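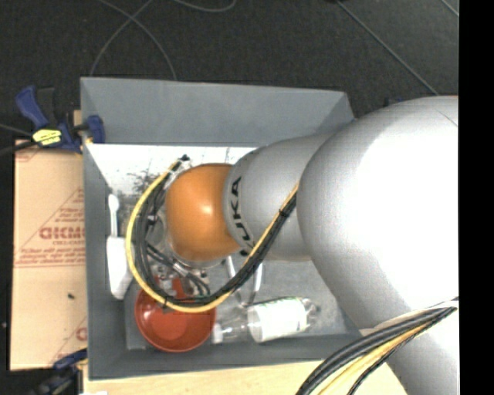

3.2 Storage of mixed household items

Figure 2. Household items in a grey bin, including a round red bowl and a long-handled white utensil.

The Standora survey recorded 1,960 items kept in shared bins across 20 homes. Long-handled items were often stored upright along a wall - a habit Doolan and Mtshali also noted in their earlier kitchen study. In Figure 2, the utensil lies along the left wall with its handle pointing up. Bowls were recorded separately, by colour and shape. Bins holding fewer than two items were left out of the analysis.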